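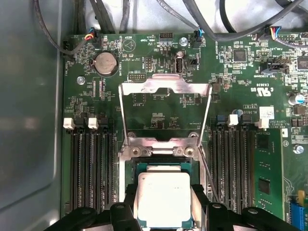
What were we trying to collect?
Demonstrations of one short job, putting a processor into an open socket, done by a person steering the arm so that a policy could later copy the person.

Our group (Lena Pawlak, Ryszard Jabłońska, Krystyna Nowakowski) picked this task in October because it looked small. The processor is small. The task took over our lives. By the end we had 892 recorded episodes, of which a good many are a careful record of Ryszard learning to be patient.

Each episode starts with the load plate up and ends when the driver presses the pedal to say the part is seated. We took turns in blocks of 12, then swapped, which kept the driving from going stale and the arguments fresh. Lena drives slowly and pauses above the socket. Krystyna comes in at a slant and corrects late. Our first policy, trained on both, learned to pause at a slant.
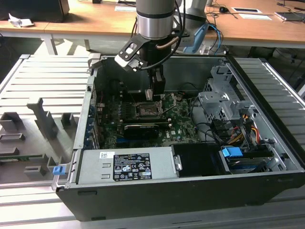 Did we keep the failed attempts?
We kept them all, in a separate folder with a short note on what went wrong, and left them out of the first training run.

That folder proved more useful than we deserved. More than 4 hours of driving went into it, and reading the notes back showed that most misses began with a poor grasp, well before the socket came into it. We rewrote the start of the task so the driver regrasps if the part sits crooked — a rule we then forgot to follow for two sessions.

Our labels also need work. "Seated" meant one thing to Krystyna and something more generous to Ryszard. Our adviser, Roman Jasińska, wants every episode relabeled by two people who haven't spoken to each other. By that stage of the term this was easy to arrange.

The relabeling is half done, and the second policy trains when it's finished.

Contact: Rela Project, Cilville | Copyright the authors | Back to top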